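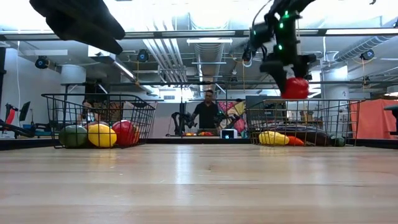

Ticket: Weekly box orders from Prunus shop not reaching Lernis stock ledger
Opened: 03/06/2026
Opened by: Reshma Van der Merwe
Assigned to: Panagiotis Popescu
Priority: High
Status: Resolved, monitoring

Reported problem

Orders for mixed vegetable boxes are accepted and paid for in the Prunus web shop but do not appear in the Lernis stock ledger. Single-item orders come through as normal. The picking list is printed from Lernis, so any missing order has to be typed in by hand. At the time of writing 173 orders are missing. No error is shown to the customer or to shop staff.

Environment

Shop: Prunus, hosted
Ledger: Lernis, local server
Connector: Belkadi, running as a service on the same server as Lernis
Last known change: Belkadi updated overnight, automatic restart afterwards

Log

RVdM: Restarted the Belkadi service. No change. Restarted the server. No change. Stock levels for loose lines are correct, so the connection itself is up.

PP: Please send the connector log from the last restart onwards, and one order reference that failed. Do not retype any more orders until we know whether the originals are queued. If they are released later you will get duplicates.

RVdM: Log and reference sent. Retyping has stopped.

PP: The log shows each box order being fetched, then marked "deferred". It is never marked "failed", so no alert goes out. The orders are intact in the queue. Single-item orders skip the step where the deferral happens.
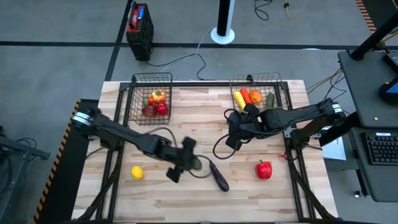
Mixed produce in two black wire baskets at the back of a wooden table.

PP: Further reading of the log. A box is stored in Prunus as one parent line with child lines for the contents. Belkadi expands the parent before writing to Lernis. Expansion needs a substitution table, which says what may replace a line that is out of stock. The table is being read as empty.

RVdM: The substitution table has not been edited since last September. I can open it in Lernis and all rows are there.

PP: Agreed, the data is fine. The update changed the account the service runs under. The new account can read stock and orders but has no rights on the substitution table, and Belkadi treats "not allowed" the same as "empty". I have raised that with the supplier as a separate fault.

Tests carried out

Test A - service switched back to the old account, one box order released. Order written to Lernis with all child lines.
Test B - new account, read rights added on the table. Same result.
Test C - new account, rights removed again. Order deferred. Fault reproduced. 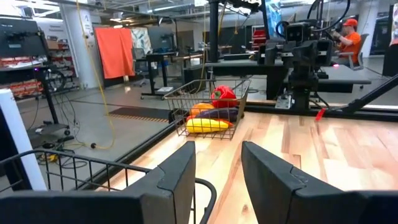 PP: Going with the setup from test B. The old account has more rights than it needs and should be retired. Releasing the queue in small batches, oldest first.

RVdM: 7 orders show twice on the picking list.

PP: Those are the ones typed in by hand before the queue was frozen. Cancel the typed copies and keep the originals, as only the originals carry the payment reference.

RVdM: Done. Totals in Prunus and Lernis now match.

Remaining actions

Alert to be added for any order deferred longer than 2 hours (PP)
Automatic updates for Belkadi switched off pending supplier reply (RVdM, done)
Old service account to be disabled after the next full order cycle (PP)

Ticket stays open until the supplier replies.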